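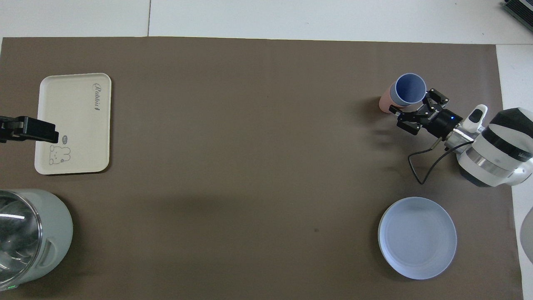 A reader in Paewai wrote in last month to ask whether the Prinda tabletop kit is worth having for a small training room, or whether it is mostly a toy with a good brochure. Two other readers have asked much the same since. We had the kit on loan from Getulero through March, so this is a fair time to answer.

Prinda is a two-arm kit. You get a pair of light arms, a two-finger gripper for each, the wrist camera mounts, the cables, and a license for the teaching software. You supply the table, the computer, and the things you want picked up. Flilham sells it as a rental or outright. We tried it on the rental plan, and the notes below apply to that version.

Setup

The two arms come in separate cases and clamp to the table edge. The clamps are good on a thick top and poor on a thin one. Our first table flexed when both arms moved at once, and we had to change it. Flilham's sheet does mention this, on the last page.

Plan on a full morning for the first setup. Most of that goes to the camera check, where you show each wrist camera a printed card from a list of positions. If you skip positions the software lets you carry on, and the grips come out a little off for the rest of the day. We did it once in a hurry and had to do it over.

Put a mat down. A bare white top throws glare back into the cameras, and a plain cloth or mat in a dull color fixes most of it. It will wrinkle as things are dragged across it. Small wrinkles gave us no trouble. A fold high enough to tip a cup did.

Tableware work

We used the kit for tableware: cups, a round plate, a tray. The jobs were simple ones. Move a cup onto the tray, put the plate in its place, pull two cups apart and set each one down on its own.

The last job was the hardest by a long way. When two cups stand pressed together, the gripper has to get one finger past the rim without shoving the neighbor. You teach it by guiding the arm by hand and recording the motion, and the software then tries to fit that motion to wherever the cups are now. Flilham suggests 25 recordings for a new task. That was enough for a cup standing alone. For cups that touch, we kept adding recordings and stopped at 300, and it was still learning something from the later ones.

Plates are a different kind of problem. A shallow rim gives the fingers very little to hold. Sliding the plate toward the edge of the mat and lifting it from there worked better for us than going straight down onto it. The tray was easier, as the raised edge gives one finger somewhere to go, but it needs both arms if there is anything on it.

The wrist cables

Our one real complaint. The cable leaves the wrist in a wide loop and goes back toward the base of the arm. It needs the slack, or the wrist can't turn fully. The slack also hangs where it can catch on a handle or a tall cup. We taped ours higher up the arm. Getulero says a shorter cable with a swivel end is planned, with no date given.

Cost and support

The rental runs by the month with a minimum of 2 months. Getulero handles delivery and swaps, and Flilham handles software questions. This split is a nuisance. We had a gripper that closed slowly on one side, and each office sent us to the other before a new one was shipped. Once it had been sent, it took about 11 days to reach us. The fingers themselves are cheap and you can change them with the key in the case. Ask for a spare set when you order.

Updates come through the software and need the arms powered off. Don't start one right before a class.

Who should get it

If you teach people how to set up, record and check a simple handling task, the kit does the job and is easy to repair. The arms are slow enough that a beginner can follow what is going on, and the stop button is large and easy to reach. If you want something to clear tables in a working kitchen, look elsewhere. The arms are not sealed and the payload is small. A full cup of water is near the limit at full reach.

To the reader in Paewai: rent it for one term before buying, and check the thickness of your table first. Requests for a loan go through Getulero's rental desk. The waiting list was short when we asked in April, though they expect it to grow before fall.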